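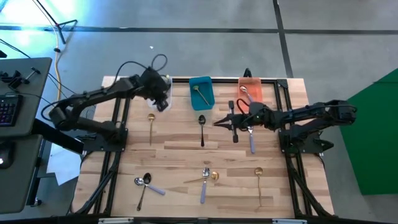
The arms are the bit everyone wants to talk about, so I'd like to start with the spoons. When we drew up the budget for our little sorting bench at Ellmont, I put down a figure for the two arms, a figure for the table, and then a single line that said "bits". Bits! I still wince when I open that spreadsheet.

Bits turned out to be bins, cutlery in several colours, cables, brackets, clamps, a backdrop and a great deal of black tape for the floor. I'd allowed £200. By March we had spent £3,000, and that was with me haggling like mad (Prokwood did the worktop for £110, bless them, after I'd promised to collect it myself).

So if you're planning a bench of your own, my advice is to price the table as carefully as the robots. Ours has a black metal frame with an arm bolted at each side, and those arms need a lot more elbow room than the brochure drawings suggest. Measure the floor too, and leave space for a desk close by – you'll be sitting at it for hours.

Don't skimp on the things being sorted, either. Gold spoons, black spoons, silver ones with lavender handles... buy spares of every kind in the same order, while the shop still has them. I didn't, and spent 73 quid on postage alone.

We're costing a second bench now, with a quote in from Miva. It has no line called "bits".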